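Bedroom Tidying Routine: Project Report
Estela Figueroa and Damián Henríquez
June 19, 2021

Our project looked at the order of jobs when tidying a bedroom. The bed had a cream duvet, and we used two orders: clothes first, or duvet first.

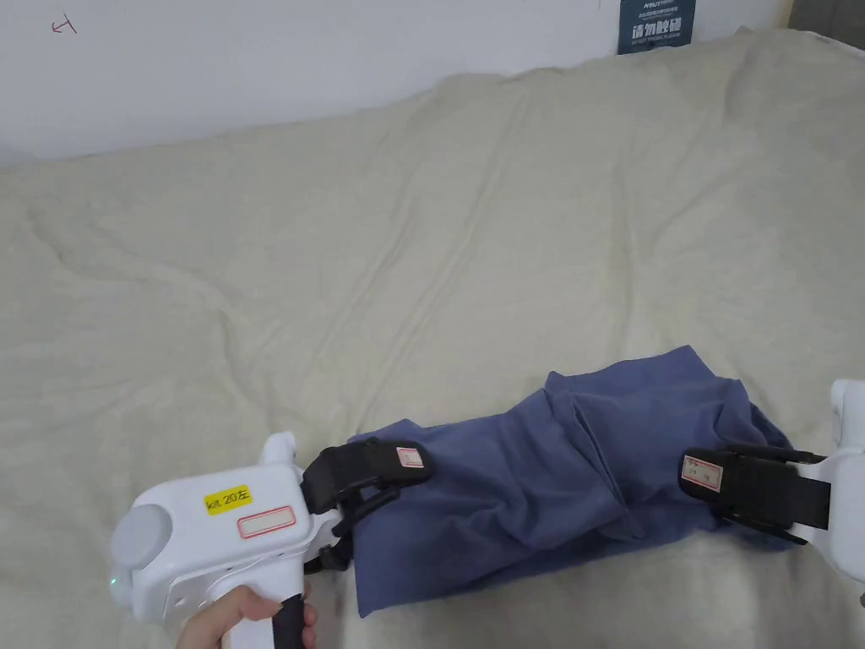
Folding on top of a wrinkled duvet was awkward, so Estela moved the folding to a desk. Each run was limited to some 30 minutes.

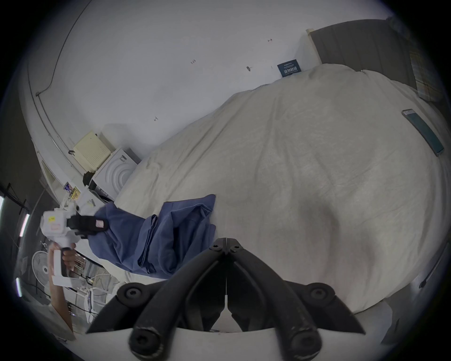 Small things left on the bed, such as a phone, have to be moved before the duvet is pulled straight. We added this as step 2 of the checklist.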